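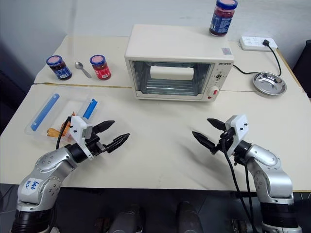 Toaster oven season

I stopped using the big oven in August. It heats the whole apartment and takes forever to get going, and most nights I'm only cooking for myself and Omid. The toaster oven does nearly everything now.

It's a plain cream-white one with a glass door and a wire rack inside. It came from Hedvika Kollár when she moved out to Trarkside and got a kitchen with a built-in. She wanted it gone and I had a table, so that was that. The knob with the red mark on it is the one I use. The control above it has markings so small that I set it once and leave it alone.

The rack takes 4 slices of bread if you don't mind the crusts touching. It takes a small tray of vegetables, two sandwiches, or one decent piece of fish. It doesn't take a chicken. I tried a half chicken in September and the skin was too close to the top. Chicken pieces are fine.

Things I cook in it most:

Toast with cheese. I put the bread in by itself for two minutes first, then take it out, add the cheese and put it back for three more.

Eggplant. Cut it thin, salt it, wait, wipe it, oil it. It needs a bit over twenty minutes and I turn the slices once.

Leftover rice with an egg on it, in a little clay dish. Ardalan Asadi showed me this one. He puts far more pepper on his than I do.

I keep a few jars on the same table so I don't have to go back and forth to the cupboard. Two are at the back on the left and another usually ends up on top of the oven, in the back corner. That last one is a bad habit. The top gets hot when the oven is on for a while, so I move the jar before I start cooking and then put it right back when I'm done. I should find it a permanent place. There's room on the left with the others.

The steel bowl stays out too. It's shallow, so it's good for tossing a few vegetables in oil, and it washes in a second. I used to keep it in the cabinet under two bigger bowls and never got it out.

The power strip is the part I'm least happy with. It sits by the wall behind the bowl, and the oven's cord comes down and bends along the table to get to it. I don't plug anything else in while the oven is running. Pejman says the oven should go straight into the wall outlet, and he's right, but the cord won't reach from there unless I turn the table. I may turn the table.

Cleaning is easy enough. The crumbs get brushed out every few days, and the glass gets a wipe with dish soap and a damp cloth once it has cooled. The rack goes in the sink to soak overnight. The sheets on the tabletop catch most of the spills and I wipe those down at the same time.

Next I want to try flatbread in it. Omid's aunt has a recipe with yogurt in the dough, and she's promised to write it down for me the next time we drive up to Rurnirby.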